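Orkunix Bill Tracker, four months in

I follow our state legislature the way other people follow baseball, and for years I did it with a spreadsheet and a stack of sticky notes. Then a friend in Cullodville put me on to Orkunix, and wow, I'm hooked.

You type in a bill number or a topic, pick the committees you care about, and it sends you an email when anything moves. Amendments show up side by side with the old text, changes in bold. I started with two bills on parental notification and ended up following almost 100, which is probably too many for a person with a job! It never slowed down on me.

The best part is the vote history. Pick any lawmaker and you get every floor vote back to the last November election, with a link to the roll call. I took a printout to a town hall and got a much straighter answer than I usually do.

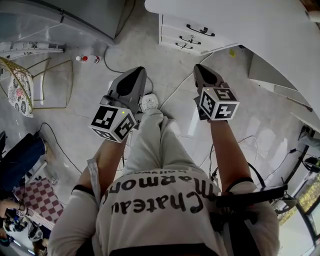
Long sleeves, light gray, hands full.

I tried Ultura before this and gave it a fair shot. Nice maps, but hearing notices came in late, and a late hearing notice is no good if you want to testify. Arai is quicker, though it only covers federal bills, so it was no help with my own statehouse.

A few gripes. The search box is picky about hyphens, and the phone version hides the calendar under a tiny menu - took me a week to find it. Saved notes stop at 1000 characters, and I run over that all the time. I'd also love a way to share a list with my county group without everyone needing a login.

Still, I open it every morning with my coffee, and I've already renewed.

Posted 6/13/24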